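Kivolska Suture Practice Pad, reviewed after a winter of stitching

Posted February 26, 2024 by Merle Merrick

I have wanted to write up the Kivolska pad for a while, and a note from Ashraful Matubbar (who runs the skills evenings I go to and has been asking what to buy for the next group) finally got me to sit down and do it. I've had mine since October and I'm very fond of it by now, though I do have a couple of grumbles, and I'll get to those.

If you learned on the stiff, rubbery kind of pad, as I did, the first thing you'll notice is how this one behaves at the edges of a cut. My old Costigan would gape open and stay there, and you had to haul on the thread to bring it together. The Kivolska gives a little. You can lay the two sides against each other with a light pull, and if you pull too hard it puckers and shows you what you've done wrong, which I appreciate even on evenings when I'd sooner not know! 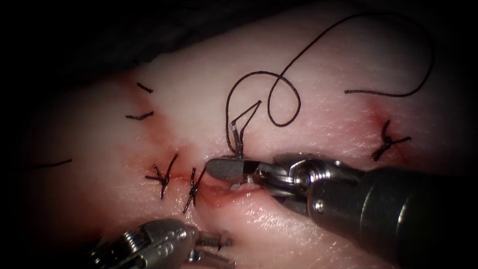

Curved needle and black thread at the incision, with the surface glistening.

I use dark thread on it all the time now. Pale thread gets lost against a pale pad, and my eyes are not what they were. A curved needle goes through nicely if you let the curve do the work – I spent my first week shoving it straight ahead and tearing little slots, so please don't judge the pad by your first evening with it. 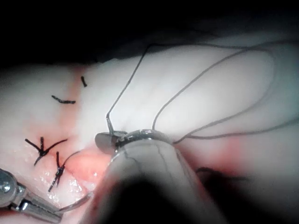
Knots are where I've spent most of my time, and where the pad has taught me the most. A square knot laid down gently will sit flat and hold, and you can come back to it later and study how it lies. I've also become fussy about tails. The long ones splayed out in an X on the upper of those two tied knots are easy to find and take hold of, and I like that for practice, but I'd trim mine a bit closer when the next stitch is going in right beside them.

Now the grumbles. The storage tray is flimsy and mine split at a corner after 3 months. The instruction leaflet is tiny, too, and assumes you already know your knots. Kiri Trevaskis lent me her Dudbridge pad to compare, and its leaflet is far better, although I found the material a touch too firm for my liking.

Would I buy the Kivolska again? Yes, and I've already put a second one on my list. Four stars from me, and the fifth is waiting for a better tray.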